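Clorcombe kitchen tasks – where we've got to in May

Hi Bakari,

I promised you something readable this time, so I've left the spreadsheets out of it! The short version is that the toaster oven task is well under way and I'm a lot happier with it than I was when we spoke.

We've now got 56 usable demonstrations of the bun task, all done by hand with the gripper, and another 21 that I've put to one side until someone can check the tracking. The Mallet software lost its place in most of those when people moved too quickly, so we've been nagging everyone to slow down near the door handle (me included – I'm the worst for it). 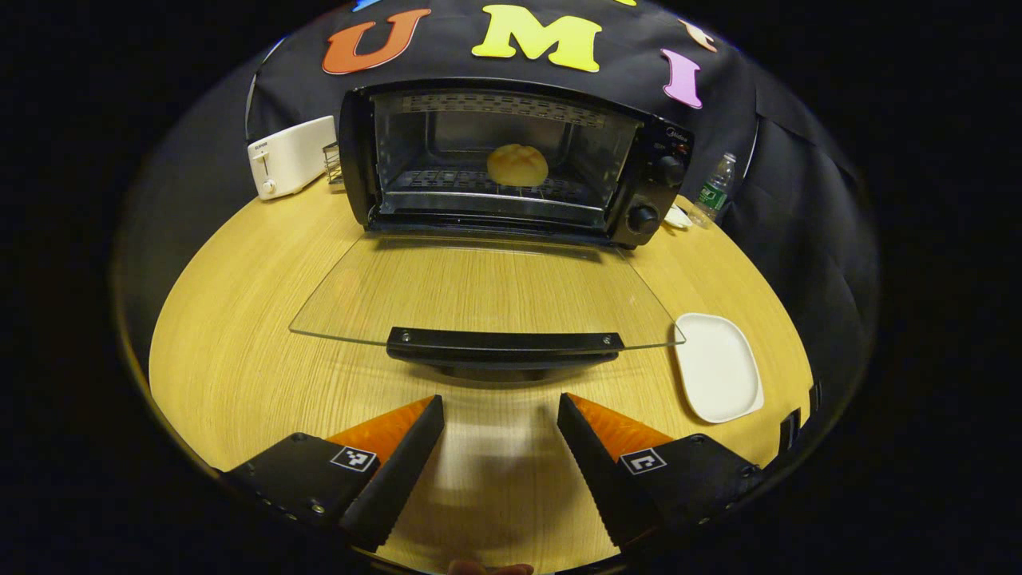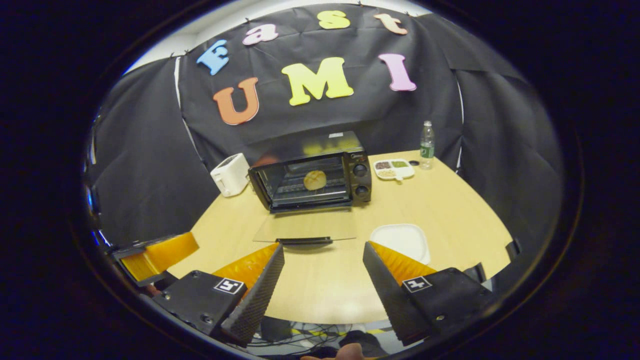

The bun on the rack, with the white plate over to the right of the table.

What I'd like from the next batch is more variety. We've been putting the plate down in much the same spot every time, and the first Pistora training run clearly learned the spot and ignored the plate. Move it a hand's width and the arm still heads for the old place. So from Thursday each person will shift the plate before every go, and we'll swap the bun for other shapes once the numbers are healthy.

Money-wise we're fine. I've spent a bit on spare finger pads and nothing else worth mentioning. The one thing I do need from you is a yes or no on the Tomuvska visit – they've offered us 2 people for 8 days, and new hands would do the data a world of good, but I can't book them in without your say-so.

I'll send the failed clips separately, as the files are enormous.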